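I've owned the Skosten folding cloth since last August and have used it nearly every week since then. It's a plain sheet of heavy cotton that you spread over a table so you have a clean, slightly grippy surface to fold clothes on. I bought it with my own money. The short version is that I like it, with a couple of complaints about size and care.

## What you get

The cloth comes rolled around a cardboard tube with a paper band. There are no instructions beyond the washing label. Mine cost 41 dollars from Rendesow, shipping included. Skosten sells it in two sizes and I bought the larger one. It covers most of my work table and leaves a strip of bare tabletop at the edge, where I set down pins and a lint roller.

The edges are hemmed on all sides. One corner on mine was stitched a little crooked. It hasn't come loose, so I left it alone.

## Folding on it

Linen is the hard test. On a bare table a linen shirt slides every time you smooth it, and you end up chasing it toward the far side. On the cloth it stays where you put it. I can lay a piece out flat, bring the sides in, and work on the last loose part while the rest keeps its place. The wrinkles don't go away, of course. If you want a crisp fold you still have to iron first.

A beige garment also shows up well against the blue, so you can see whether an edge is straight before you make the next fold. 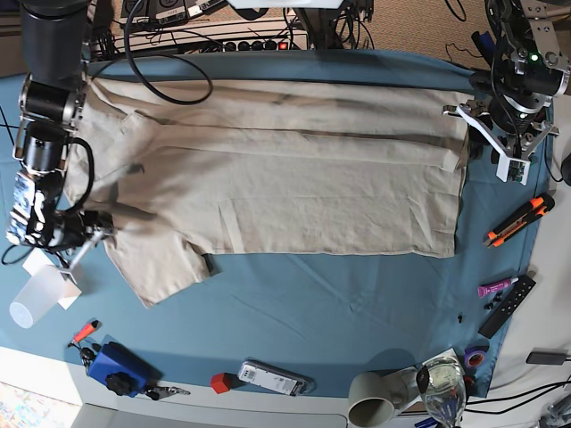 ## Compared with the Vanik mat

Before this I used a Vanik felt mat. The felt gripped better, almost too well, and it left fuzz on anything dark. It was also stiff and had to be stored flat behind a door. The Skosten folds down to the size of a bath towel and goes on a shelf.

The mat did have printed guide lines, and I miss those. For T-shirts I now use a Kang folding board on top of the cloth, and the two work fine together.

## Washing and wear

I've washed it nine times, cold, with no softener. It shrank a little the first time and hasn't changed since. The color has held up.

The main annoyance is that it wrinkles. If you leave it balled up in the dryer, the creases set and then show up as ridges under thin fabric. I take it out early and hang it over a rail. Dark blue-green fabric hides stains well but shows every crease once light falls across it, and I have a teal sheet that behaves the same way. A big piece of cloth like either of these is awkward to handle alone — one edge always ends up hanging lower than the other.

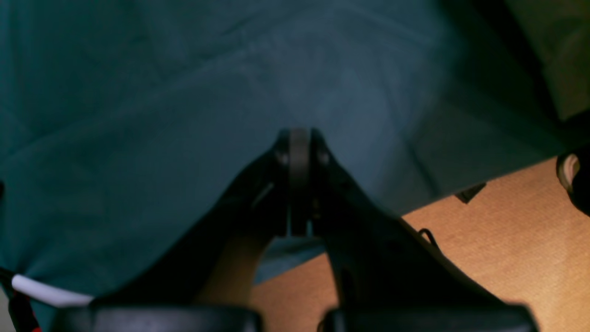 **Can you iron directly on it?**

Only for quick touch-ups on low heat. It has no padding, so the heat goes straight through to the table, and I wouldn't do it on a painted or varnished top.

## Rating

7 out of 10. I took points off for the crooked corner and the missing guide lines. If you mostly fold towels and jeans, a bare table is good enough. For linen and other slippery or fussy pieces, I'd buy it again in the larger size.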